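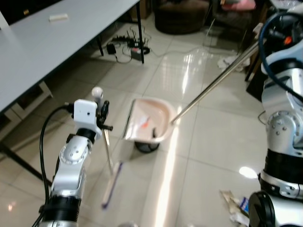 How often does tile grout need sealing?
Once a year for most kitchens and bathrooms, and every couple of years for a hallway or a spare room that sees less traffic. A shower floor is the exception and wants it more often.

Daza Grout Sealer, 12 oz bottle

I've been selling this one since my shop was a single shelf behind the paint counter, and it's still what I use at home. It's a water-based penetrating sealer, so it soaks into the grout and doesn't leave a skin on top. The color of your grout stays the same. If you want the wet look, you're after the Daza Gloss, and I only carry that in the big jug.

One bottle does around 400 feet of grout line, if your lines are the usual narrow kind. Wide joints drink a lot more, and old grout that has never been sealed drinks the most of all (my own laundry room took a bottle and a half and it's tiny!). Buy two if you're on the fence. I take back unopened bottles, no fuss.

What you get
Sealer, 12 oz, with a screw cap and a foil seal under it
A snap-on roller tip for straight runs
A fold-out sheet with drying times

The brush is sold separately. I like the Akow angled brush for corners and for the bit behind the toilet, where the roller tip is pretty much useless. Any small soft brush you already own will do fine, though – just don't use it for anything else afterward.

How I put it on

Clean first. I mean really clean, with the Jumeneo grout wash or whatever you trust, then rinse twice with plain water. Leave the floor overnight. I know it looks dry by dinner time, but grout holds on to water way down where you can't see it, and sealer won't go in where water already is.

Start in the corner farthest from the door. Run the tip along the lines one way, then come back across the other way. After 10 minutes – set a timer, please – wipe the tiles with a clean dry cloth. Sealer left sitting on glazed tile turns into a hazy smear, and I get more emails about that smear than about anything else in the store. If it has already happened to you, put a little fresh sealer on the haze, give it a minute, and buff it while it's soft. Works nearly every time on a glazed surface.

Give it a second coat after 3 hours. Stay off it in socks until morning and keep the mop away for two days.

Where I wouldn't use it

Epoxy grout doesn't need it and won't absorb it. Polished marble is a maybe, so try a drop somewhere hidden first. And don't put it over a floor that was sealed with a topcoat, because you'll just be painting a puddle.

To find out what you've got, drip some water on a grout line and go make coffee. If the line has turned dark when you get back, it's ready for sealer. If the water's still sitting there in a bead, save your money for now.

Sizes and shipping

The 12 oz bottle ships in a padded box. The 40 oz refill is better value if you have a whole downstairs to do, but it comes without the roller tip, so keep the one from your first bottle and rinse it right away in warm water. Neither size should freeze, so I hold orders back during the coldest weeks and I'll email you if yours is one of them.

I used to stock the Dreltska spray sealer as well. I've dropped it. It was quick, sure, but you had to wipe down every single tile after, and I never felt like much of it got into the joint. A few of you still ask for it and I'm sorry, I don't have any hiding in the back.

Orders placed by noon go out the same day, except Sunday.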